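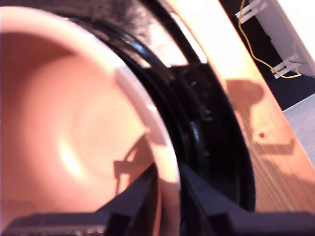

Rice water smell in small apartment, how to get rid of it??
Posted 2 January 2026 by zornthorpe_2000

Moved into a studio in Brikska, 2 rooms if you count the bathroom. Whole place smells like starch after dinner. Coats, bedding, everything. Window is painted shut, landlord not answering. Tried candles, made it worse. Any ideas?

maltico103
Candles just sit on top of the smell. Bowl of white vinegar on the counter overnight, baking soda in the closet. Wash the curtains!! Fabric holds it way longer than you think. Also check the drain, starch sits in the trap and goes sour.

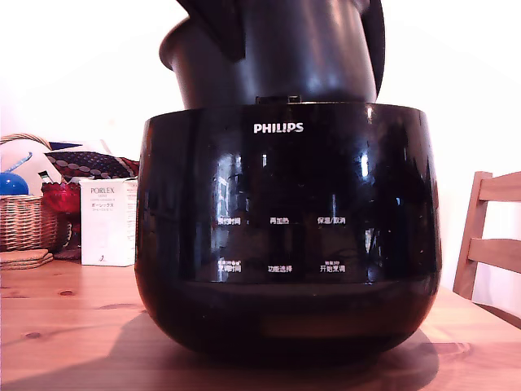 Hot water and dish soap down there, then leave it alone for an hour. And get the landlord in writing about that window, thats a safety thing in January or any month.

lengyel_st
open a window lol

potsandpans2
He said its painted shut. Run a utility knife along the seam, go slow, then push from the bottom. Worked on mine. Hang coats in the bathroom with teh door closed while you cook.
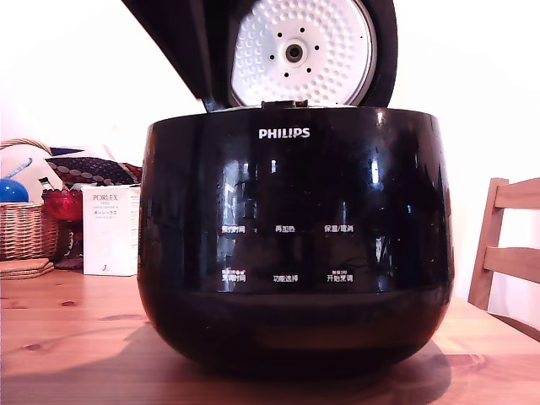
Philips rice cooker, lid open

Wipe under the lid too, starch dries on there.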